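The Long Life of a Library Card

When the public library in Minja moved its lending desk from the front hall to the second floor, the staff found a cabinet of paper cards behind a radiator cover. The drawers held 2,158 of them, each with a borrower's name, a street address and a column of stamped dates. The oldest had been issued before the town had paved its main road. The most recent belonged to a man who still visits the reading room every Tuesday.

The library did not discard the cabinet. It was carried upstairs, cleaned and placed near the periodicals, where visitors may open the drawers and look for their relatives. Many have done so. According to Rehema Ndung'u, the head librarian, the cabinet now receives more attention than any exhibition the library has mounted during her tenure.

"People come in to ask about a grandmother," she said. "They leave with a card of their own."

The membership card is one of the few documents that a resident of a small town may carry from childhood into old age. It requires no examination and confers no rank. In Minja it is issued free of charge to any person who lives, works or studies within the district, and it is renewed at the desk every two years upon proof of address. A child may hold one from the age of four with the signature of a parent or guardian.

These terms were not always so generous. For the first three decades of its existence the Minja library was a subscription institution. Members paid an annual fee, borrowed one volume at a time and were expected to return it in person. Women were admitted as members only in the name of a husband or father, a rule that was dropped quietly and without a recorded vote. The minutes of the governing board mention the change in a single line, between a discussion of coal deliveries and a complaint about wet umbrellas.

Kheri Kioko, a retired schoolteacher, has spent much of the past four years reading those minutes. His history of the library, to be issued by the district in October, runs to seven chapters and relies heavily on the cards. He has used them to trace how reading moved through the town, street by street, as the fee was lowered and at last removed.

"The minutes tell you what the board wished to happen," Mr. Kioko said. "The cards tell you who came through the door."

His findings are modest and precise. In the last year of paid membership, 70 households held a subscription, nearly all of them within a short walk of the square. In the first year of free lending, the number of borrowers rose to 709, and for the first time the addresses included the brickworks, the railway cottages and the farms along the Grikent road. The most borrowed title that year was a manual on the keeping of bees.

Mr. Kioko is careful about what may be concluded from such records. A stamped date shows that a book was taken out and does not show that it was read. Several cards were plainly used by whole families, with borrowing that moved in one week from nursery rhymes to a treatise on drainage. One card, issued to a seamstress on Canal Street, records the same novel eleven times over as many winters. He has devoted two pages to her and was unable to learn anything further about her life.

The cards also preserve the habits of those who worked behind the desk. One librarian wrote the weather in the margin. Another, who served for 26 years, added a small cross beside the name of any borrower who had moved away, and erased it if the borrower came back. Fines were entered in red ink and forgiven in pencil. There is a great deal of pencil.

Fines themselves were ended in Minja six years ago, after a long debate. Those who favored keeping them argued that a book on loan is public property and that a penalty, however small, reminds the borrower of a duty to others. Those who favored removing them pointed to the number of cards that had gone silent after a single unpaid charge. The district council adopted the second view by a narrow margin. It set aside a small sum for replacements, of which less than half was spent in the first year.

Erick Owino, who represents the northern wards on the council, voted against the measure and has since changed his position. He had expected the shelves to thin. Instead, the desk received a steady flow of old books in the weeks after the announcement, many left in the return box overnight. One, an atlas, had been due before Mr. Owino was born.

"I was concerned about the cost," he said. "I had not thought about the embarrassment people were carrying."

The question of what a card should look like has proved more difficult to settle. Neighboring districts have moved to a code displayed on a telephone, and the regional lending network, Trornuno, which links the catalogs of several towns, encourages its members to do the same. The arrangement saves money on printing. It also permits a reader in one town to reserve a book in another without standing in line.

Minja joined the network last year and offers the code to anyone who wants it. It has, however, kept the printed card. Ms. Ndung'u gave the board two reasons. Many older members do not carry a suitable telephone, and many younger ones are not permitted to have one. For a child of five or six, she added, the card is often the first object that bears his or her own name and can be presented to an adult in exchange for something.

The present card is pale green, with rounded corners and a line for the holder's signature. It was drawn by Njoroge Kombo, a printer whose workshop stands across the square from the library. Mr. Kombo studied the old cabinet before beginning and borrowed from it the narrow ruled border and the placement of the number. He declined to use a picture of the building. Readers, he told the board, already know where it is.

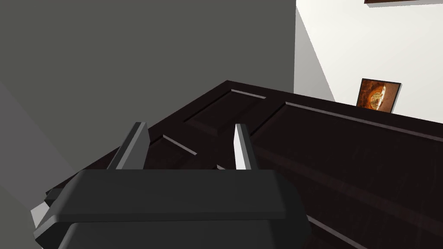
The card is signed at the desk in ink, in the presence of a member of staff, and the holder is then shown to the shelves. The procedure takes perhaps five minutes. Ms. Ndung'u has resisted proposals to shorten it. Staff are instructed to ask each new member what he or she likes to read and to accept any answer, including none at all. A first loan is usually made before the person leaves the building.

Similar practices may be found elsewhere in the region. In Grikent, where the library shares a building with the post office, new cards are handed out at a brief ceremony held twice a year, and families attend in their best clothes. In Stutine, a coastal town with a large seasonal population, the library issues a visitor's card valid for a single summer. Rodrigo Torres, who manages the Stutine branch, reports that many visitors keep the card after it has expired and present it again the following year, hoping to have it extended. His staff always extend it.

Mr. Torres has also begun to ask departing residents whether they wish to leave their cards with the library. Most prefer to take them. Those that are surrendered are filed by year in plain boxes, without any immediate purpose. He considers the storage to be a reasonable expense, given what Minja was able to learn from a cabinet that had been forgotten.

There are limits to this kind of record keeping, and both libraries observe them. The old paper cards in Minja list every title a borrower took home, a degree of detail that would not be acceptable today. The current system deletes the record of a loan once the book has been returned in good order. Drawers containing the cards of living persons are kept locked, and a card is shown only to its holder. Mr. Kioko obtained written consent for each living borrower named in his history. Two declined, and their pages were removed.

The policy means that a future historian of the town will have less to work with. Mr. Kioko regards this as proper, though he admits to some regret. The beekeeping manual, the drainage treatise and the seamstress's novel would all have vanished under the present rules.

The man who visits the reading room on Tuesdays has been shown his own card. He is 84 and worked for most of his life at the brickworks. He looked through the column of dates for some time, remarked that he had no memory of the third book on the list, and asked whether the library still had a copy. It was found in the basement stacks and issued to him that afternoon for a period of three weeks.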